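Trirner Adjustable Dumbbells: my review after a few months

12/22/21

I bought the Trirner adjustable dumbbells back in September, after a good long while of telling myself I'd go back to the gym and then not going back to the gym. I'm not a big lifter. I do curls, presses, rows and goblet squats, plus lunges when I'm feeling brave, and I wanted one pair of weights that would cover the lot without taking over the spare room.

The box is a beast. Get someone to help you up the stairs with it, or do what I did and carry the plates up a few at a time in a shopping bag. Putting it all together took me one cup of tea. The instructions are mostly drawings and one of them has the collar on back to front, so look at the real thing before you start forcing it.

So, the good bits! The handle is lovely. It has a light knurl that grips without chewing up your palms, and it's the same thickness all the way along (my old Dosov pair bulged in the middle and I never got on with them). The dial clicks properly into place and you can change the weight between sets quickly enough for drop sets, which was the main thing I was after. I've been doing hammer curls straight into ordinary curls and it's been brilliant, in a horrible sort of way.
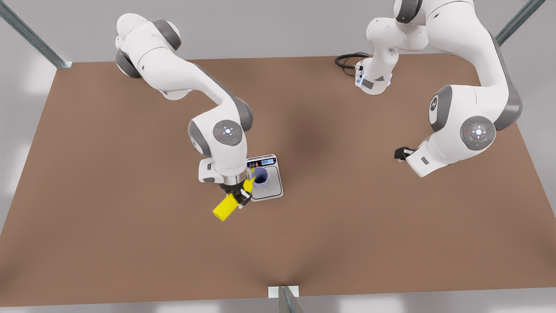 Two white arms over a reddish-brown tabletop.

Now the grumbles. The jumps between settings are fine for presses and rows but too big for lateral raises. I go from "this is easy" to "absolutely not" in one click, so I still keep a little pair of fixed weights for shoulders. They're also long, even on the lightest setting, and on overhead presses I've knocked the ends together more than once. You learn to keep your hands a bit wider.

And they rattle. It isn't terrible, but if you train early with people asleep next door you'll notice it. I put a thick mat under the cradles and that helped with the thud when I set them down. The rattle on the way up is still there.

Price-wise I paid 116 pounds for the pair, on offer. The Meijer set I nearly bought was 60 pounds cheaper, but it uses spin-lock collars and I know myself, I'd have stopped changing the plates by week two and done everything at the same weight. If you don't mind spinning collars then save your money, a weight is a weight. The Ferner ones have a nicer cradle and I'd have had those if they'd been in stock anywhere.

A word on durability. I keep a training diary (sad, I know) and I'm past 3000 reps with these now. One dial has gone a touch stiff and I give it a wipe with a dry cloth every so often. The numbers haven't rubbed off. Don't drop them, though. The manual is very firm about that and the plastic guides inside don't look like they'd forgive you.

Would I buy them again? Yes, at the sale price. At full whack I'd wait for the Ferner set to come back.

Four stars from me, and I'd have given another half for smaller jumps.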